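I want to write something about the robot cell in our workshop, because people in my family keep asking me if I still have a job. I do. It will be a few posts, sorry for my English.

1/ I work at Lenuser, in the repair and sorting department. We are a small place. We receive returned devices, we open them, clean them, take out the good parts and pack the small tools and spares again. I am there for 7 years, and before that I was at Munteanu doing similar work for less money.

2/ In January our manager, Rodica Enache, told us that two arms would come from Fuvside. She said it in the kitchen while we were eating. Nobody asked a question. Later, at the bus stop, everybody had questions.

3/ The first one was of course "who goes?" The answer was that no person goes this year. It was written on paper and we all received a copy. I keep mine in my locker. I notice that the paper says "this year" and I notice also that the year is getting shorter.

4/ What changed first was the floor. My bench moved closer to the door, and in winter it is cold there. Traian Nistor lost his place by the window, where he had been longer than I have been in the company. For him this was worse than the robots.

5/ Then the words changed. Before, we said "the small job" for sorting tools and little parts into trays. Now it is called "the task", and it has a sheet with steps. I helped to write the sheet. It was strange to write down what my hands do. I needed 700 words to explain how I pick up a pair of tweezers, and Ga-eun Shim, who is responsible for the cell, sent it back two times with the comment "but which side first?"

6/ I never thought about which side first. Now I think about it at home with the forks.

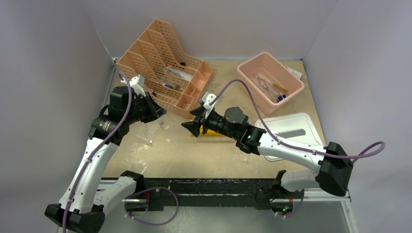

The cell at our place. Pink bin at the back with tweezers and the yellow screwdriver, white tray in front of it.

7/ My work is now half at the bench and half at the cell. At the cell I prepare the table, I start the run, I watch, and I write down each time a grip fails. Last month I wrote 229 lines. Cosmin Roman does the other shift and he writes more lines than me, but he also writes things like "almost" and "hm", so we cannot compare.

8/ Watching is tiring in another way than working. With my hands busy the morning goes fast. When I only look, I get sleepy, and my back hurts from standing still. I told this to Rodica and we changed the plan, so now it is one hour of watching and then one hour at the bench. It is much better. If your workplace is getting such machines, please ask for this early.

9/ There is a good part also. I have bad wrists, from many years of small screws. In the old way I did 352 pieces on a full day, and in the evening I could not open a jar. Now my number is lower and it is allowed to be lower. I can open jars.

10/ Another good part: I learned to restart the software and to read the error messages. Ga-eun taught me after her own hours, with tea. I got a certificate from Rurus, who make the course, and my pay went up a little. Not for Traian, because he did not want to take the course. I understand him, but I wish he would.

11/ What I don't like is that we talk less. Before, four of us sat at one table and we knew everything about everybody's children. The cell stands where this table was. Now we talk in the break, and the break is short.

12/ Fatos Radulović, who represents us in the meetings, will ask for two things: that the paper is made again for next year, and that the course is inside working hours for all. If you have experience with such agreements, please write to me and I will give it to him. He reads slowly but he reads all.

13/ Somebody asked already if I hate the arms. No. I clean the table for them every morning and I am a bit annoyed when the other shift leaves marks on it. I think this is how I was with my old bench too.

2021-09-13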